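Moved off the packing line to "demo station", what happens to my rate?

Posted by Gayan Begum, 5/10/23

I pack mixed snack orders at Petrauskas, nine years in. They put in the Datell arms on line 2 over the winter and now a few of us got asked to do shifts with the hand grippers, you hold one in each hand and do the packing moves so the arms can learn them. No quota on it. Sounds nice but my bonus is all quota. Supervisor says "it'll be worked out". Anyone been thru this? Also do the hands get any better, mine ache by lunch.

Eglė Org
Get it in writing before the first shift. We had the same at Sornonell, they paid base only for 16 shifts and then said oh that was the policy. Ask for your average bonus over the last 60 days, carried over. Our lead signed off on that once three of us asked together. Hands: switch which one does the lifting, and ask for a lower table. Mine were bad almost 2 weeks then ok.

Ott Ots
robots are coming for all of it, learn to fix them

Dzintra Avotiņš
Not helpful Ott. Gayan, I've been doing it since November. Slower than the line, quieter too, you miss people talking. Pouches are the worst, they slide. Jars I don't mind. My tip is grab the pouch flat across the front and dont squeeze harder when it slips, just set it down and start over.

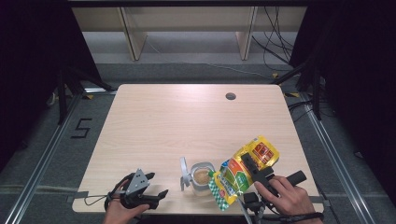 Pouch up, jar next to it. One gripper per hand.

On pay, I kept my old rate but only becuase I asked before saying yes. Also ask if you can go back to the line if you hate it. Two of ours did, no fuss.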